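The Zutenbridge Rule

The rule at Zutenbridge was that no arm could let go of a thing until it knew where the thing belonged. It was rule 12 in the Girken handbook, and I had signed my name under it along with the rest of the shift.

Bottles went with bottles and cans went with cans. A can in the wrong cup was a fault, and a fault meant a form. We had filled out more than 300 of them by October.

The man from Flurkitz wanted the rule dropped. He said an arm that waited was an arm that cost money. His own line had done 1062 pieces before lunch, and ours had done 700. I asked how many of his were in the right place. He said that was a separate report.

So we ran it our way one more afternoon. I stood behind the yellow tape with my hands in my pockets, as rule 4 requires. At ten past three the left arm picked up a can and stopped. My supervisor looked at the clock. The man from Flurkitz looked at my supervisor.

"Override it," he said.

I had the button. Rule 12 doesn't mention buttons. I kept my hands where they were and watched the arm. 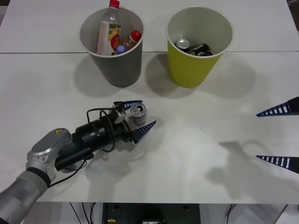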